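Reading time: 1 min

The Green Lining

1. Inventory

The relocation contract allowed Kátia Bezerra 300 liters. Lokel, the shipper, measured by displacement, so air was billed at the same rate as wool. She had packed to within one liter of the limit by Tuesday noon.

The remaining item was her mother's green cloth. Chalerm Inthanon read the procedure to her over the phone. Lay the outer fabric flat on a hard floor. Place the inner fabric in the middle. Press from both sides and work inward.

She knelt on the tile in front of the coffee table by the black sofa and did it with her fingertips. 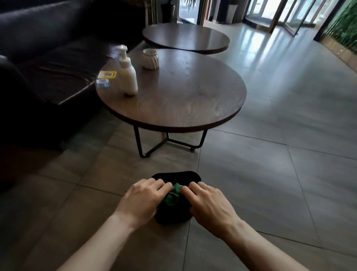

2. Tolerance

"Volume?" Chalerm asked.

"Small."

"Lokel will want a figure."

She gave him one. He entered it on line 23 of the form and the total came back over the limit. The surcharge was 1,863, payable before pickup.

"Take out something else," he said. "What about the tables?"

"The tables are staying."

"The white bottle?"

"Staying."

He waited. She could hear him typing. She pressed the green fabric again, harder, and held it there.

"Measure it now," she said.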